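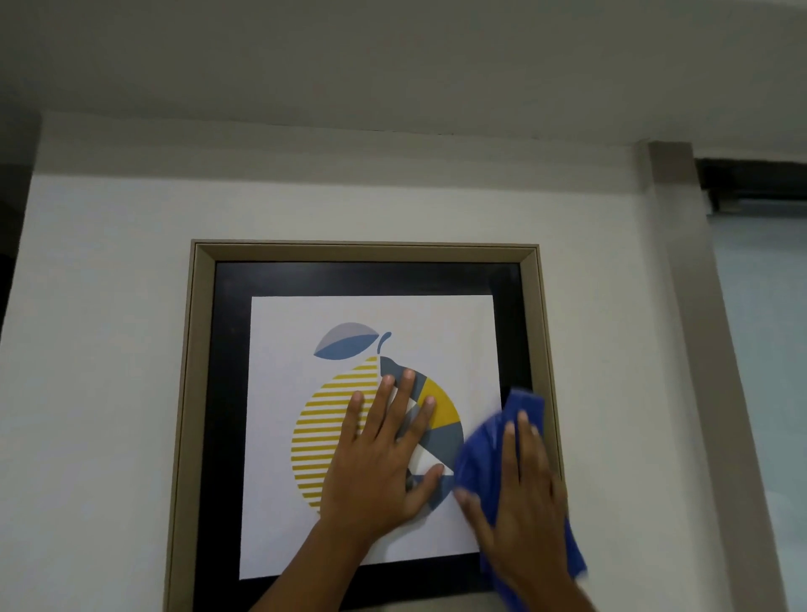
I have owned three bottles of "picture frame cleaner" in my life and I regret all of them. The latest is a Handasik spray that Dorin Tudose left here when he moved out of the building in June, along with a dead fern and a bag of hangers. The label promises a streak-free shine and a dust barrier that lasts for weeks. I gave it four days on the hallway mirror. The dust came back on schedule, and now it smelled like pears.

So I'm suspicious of the whole category. I went looking for advice on how often you should clean wall art and got answers from "weekly" to "once a season," nearly all of it from sites that would also like to sell you a microfiber cloth. A weekly wipe for a print of a lemon? I don't wash my windows weekly. I don't know anyone who does, except Nadiia Zinchenko, and she has a view.

My lemon is the geometric sort, yellow stripes on one half and gray and navy pieces on the other, with a blue and gray leaf. It came from Buzatu, the frame shop in Clerkarton that closed in 2025, and I still like it more than most of what I've bought since. What I don't like is the frame. Whoever designed it wanted it deep, with a raised lip and a bevel going in, and every one of those edges is a shelf. The flat parts take a few seconds. The bevel takes the rest of the afternoon if you let it. Then there's the wide black border around the print, and black shows everything. People will tell you white is hard to keep clean. Try black.

The advice I will pass on, with no great confidence, is to start at the top. Dry cloth first, along the lip, then into the bevel with one finger behind the cloth. Put your other hand on the frame so it doesn't swing around on the hook. If something is stuck, dampen a corner of the cloth and wring it until you think it's too dry to be any use. Don't spray at the wall. I did that once at my old place in Zuswood and had a drip mark on the paint until I left.

The part I haven't solved is the paper. The top right corner of the sheet has curled up a little from the backing, and every article has a cure for this. Flatten it under books. Iron it through a towel (no). Mandla Molefe says new hinging tape and one evening of patience would do it, and he may be right, but he also said that about my bathroom tile. I keep the cloth away from that corner and so far we get along.

As for whether any of it makes a difference, I'm not sure. I asked two people who came over for dinner if they noticed anything about the wall and one of them asked if I'd painted. The frame looked better to me for a while, mostly when the light came in at around the height of the hook - then I stopped looking at it, as you do.

The Handasik is under the sink if anybody wants it. It's nearly full.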